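Cuvley Observer Guide
Section 4: Setting up a polling station record

Complete these steps before election day. You need your accreditation letter, a charged phone, and the code sent by your district lead. Coordinators for Saludo and Sutow should also read Section 6, on split precincts.

1. Open Cuvley and tap New Station.
2. Enter the station number exactly as it appears on the public list, including any leading zeros.
3. Choose the district. If yours is missing, stop and contact Marites Marquez at the Murico office.
4. Tap Save. The station shows as Pending until your lead confirms it.

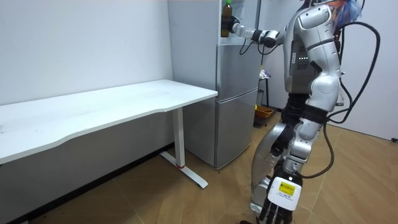
A humanoid robot at the refrigerator, bottle in hand

Note: A station can have only one lead observer. Anyone else you add is listed as a second observer and can file reports but cannot close the record.

Adding observers

5. Open the station record and tap People.
6. Enter the name as printed on the accreditation letter. Nicknames are rejected at the gate in most districts.
7. Mark whether the person covers opening, voting hours, or the count. 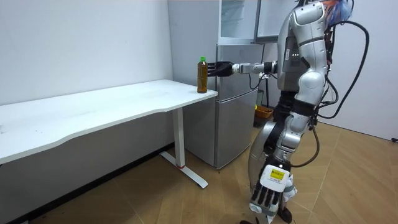
A person may cover more than one period, but each period needs its own entry. Copying an entry does not copy the start time – type it again.

Sending a test report

8. Tap Report, then Test.
9. Write a short line in the remarks box. The limit is 200 characters, and text past that is dropped without a warning.
10. Send it and wait for the green check. 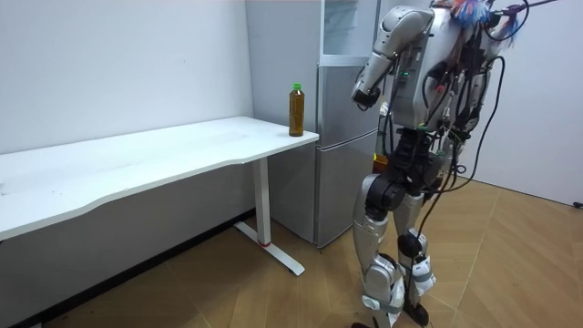

If the check does not appear, leave the app open and try again from another spot. Test reports are deleted overnight and are never included in the published tally.

Caution: Do not enter voters' names, party membership, or ID numbers in the remarks box, even in a test. Remarks are visible to every coordinator in the district.

Changing a station later

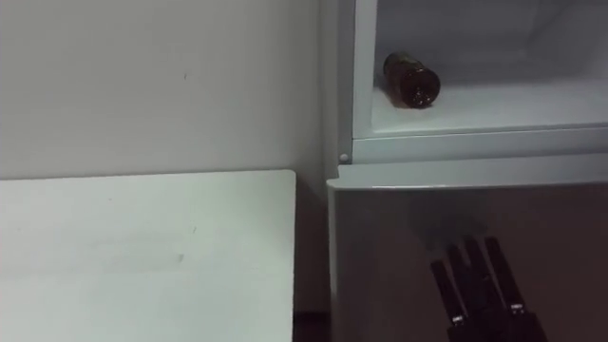

Once confirmed, a station number is locked. To correct it, send the old and new numbers to Nestor Soriano, who handles all changes to confirmed records. Keep filing under the old number until he replies – reports already sent will move with the record.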